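Hediria Seed Library
Progress report to the Ronodar Fund, second installment
Period covered: spring through the end of October

Dear friends at the Fund,

Thank you again for your patience with the date of this report. We asked for a few extra weeks so that the bean harvest could be included, and I am glad we did, as the beans turned out to be the best part of the year. I will try to follow the headings in your template, though I have let myself wander a little under some of them, as I did last time.

What the grant was for

You will remember that the award covers two years of work to get the seed library on its feet: buying dry storage, cleaning and sorting the donated seed we already had, setting up a lending system that people can use without one of us standing beside them, and starting a growing-out program so that the stock is renewed from local gardens. We are now a little past the middle. The storage is done, the sorting is very nearly done, the lending system works but has a couple of rough edges, and the growing-out program has had its first full season.

Storage

The cabinet arrived in April and went into the back room at the Nimri branch library, against the north wall where the sun never reaches. It has 50 shallow drawers and we have filled most of them. We had planned to sort the drawers by plant family, which is how the seed people among us think, but the first visitors in May kept looking for tomatoes under T and were puzzled to find them next to the peppers and eggplants. So over two long evenings we moved everything into plain alphabetical order by common name. It felt like a step backward to some of us, and I grumbled about it more than anyone, but the questions at the front desk dropped off right away and I have stopped grumbling.

The room stays cool enough for most of the year. July was a worry. The building's air conditioning was out for nine days, and we moved the onion, leek and parsnip seed to a member's basement, as those are the ones that lose their life quickest. Everything came back to the drawers in August. We ran germination tests on the onions afterward and they came up well, though the parsnips were poor. They may have been poor to begin with, as that packet came to us undated. We will replace them next year.

Sorting and packing

Most of the work this summer went on here, and it doesn't look like much on paper. The donated seed came to us in every kind of envelope and jar you can think of, a good deal of it with labels like "Dad's squash" or "the purple one." We wrote to as many of the donors as we could reach and got some lovely letters back, which we are keeping in a folder beside the cabinet for anyone to read. Where no name could be found we have given the seed a number and will grow a few plants to see what they are.

For lending we use small paper packets, folded by hand and stamped with the name, the year and a line of sowing advice. Larger amounts held in reserve go in clear zipper bags. We bought both through Pestura, who gave us a fair price on the packets and let us pay in two parts when the first transfer was delayed at our end.
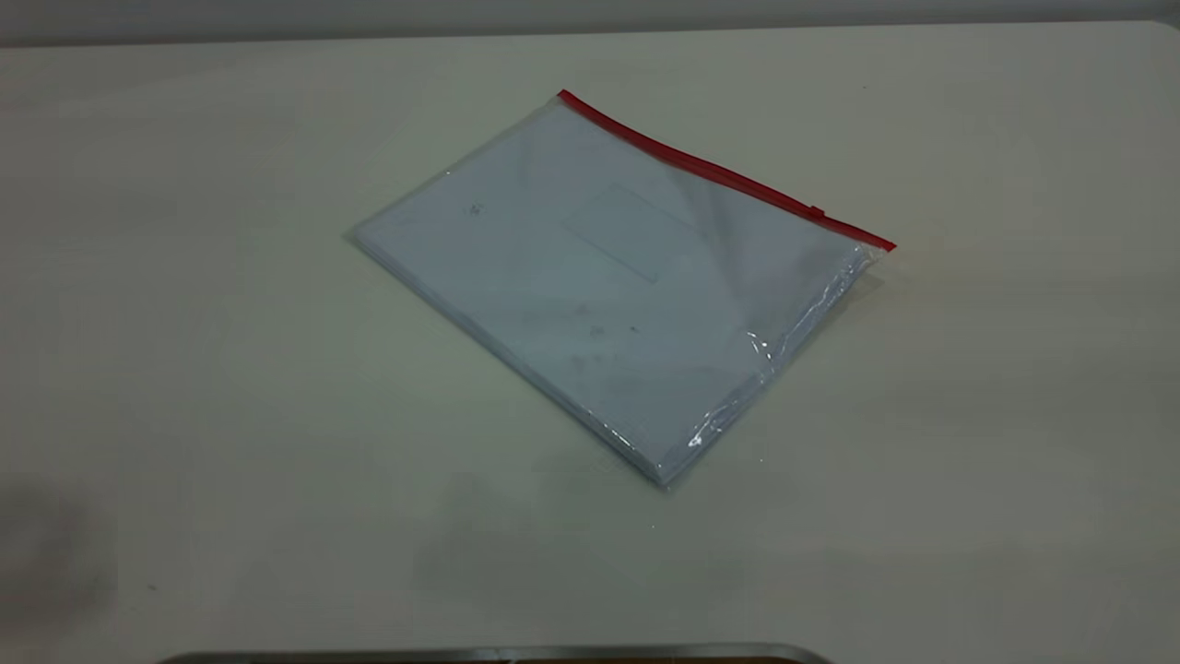 The sowing advice took longer to write than we had allowed for. Gardeners do not agree with each other, and the members who grow on the hill have a last frost well behind those by the river. In the end we wrote two sets of dates and printed both on a card that hangs on the cabinet, and the packet itself only gives depth and spacing. I would like to have the card redrawn in larger type before spring, as several of our older borrowers have asked for it.

Lending

Borrowing is simple. You take what you need, write it in the book and, if your plants do well, you bring some seed back in the fall. We had hoped to move the book onto the library's own catalog this year. The branch staff were willing and helpful, but the catalog expects every item to come home in the same shape it left, and seeds don't do that. We have put this aside for now and kept to the paper book, which people seem to enjoy leafing through in any case. They leave notes for each other in the margins, mostly about slugs.

Returns have been the weaker side. Beans, peas and lettuce come back generously. Squash and corn do not, and perhaps that is just as well, because both cross so freely that we couldn't vouch for what was in the packet. We have added a note asking borrowers to leave those to the growers in the program, and we will say so again at the spring opening.

The growing-out program

Eleven gardens took part, a mix of back yards, a school plot and a strip of land behind the fire station. Each one agreed to grow a single variety for seed, kept well apart from its cousins, and to leave the best plants unpicked. That last part is harder than it sounds when you have watched a row of lettuce come to its prettiest and have to let it bolt.

Nine of the gardens brought seed back. One lost its carrots to voles in June, and the school plot was mown by mistake over the summer break, which was very sad for the children. They have asked to try again and we have promised them the sunflowers. Of the seed that did come in, the pole beans are the pride of the lot: full, glossy and plenty of them. We threshed them on a Sunday in the library parking lot with a bedsheet and a borrowed fan, and a good many passersby stopped to ask what we were up to and went home with a handful.

The tomatoes were mixed. It was a wet August and blight reached the river gardens early, so we saved seed only from the hill. The quantity is small but enough to lend lightly next year and grow out again.

Workshops

We held the seed-saving workshops you funded in June and September. The first was about flowers and pollination and was, I admit, rather heavy on diagrams. We learned from that, and the second was nearly all hands in bowls, squeezing tomatoes and rubbing lettuce heads between our palms. The September group stayed an hour past closing time and the branch staff were very kind about it. We'd like to hold the next one outdoors if you are happy for the room hire line to be used for a canopy instead.

Money

The spending table is attached separately. We are under on printing, as the folded packets cost less than the printed ones we first priced, and over on postage because of all those letters to donors. Storage came in as planned. I would like to ask your permission to move the printing balance into tools, mainly a set of cleaning screens in different mesh sizes. We have been borrowing kitchen sieves and they are wearing out their welcome in several households.

What comes next

Through the winter we will finish the germination tests, replace the weak stock and make up the packets for spring. We meet the new growers in January, and have already heard from a few gardens on the far side of town, where we have had very little reach until now. I want to be careful not to take on more than we can look after, so we may start those as a small group sharing one crop.

We also need to settle who looks after the cabinet day to day once the grant has ended. The branch has said it is happy to go on housing it, and we are drawing up a short letter of understanding that I will send you when both sides have agreed the wording.

If any of you are passing through this winter, please do come and open a few drawers. The kettle is in the staff room and we are usually there on weekday afternoons until four.

With warm thanks,
The coordinator, Hediria Seed Library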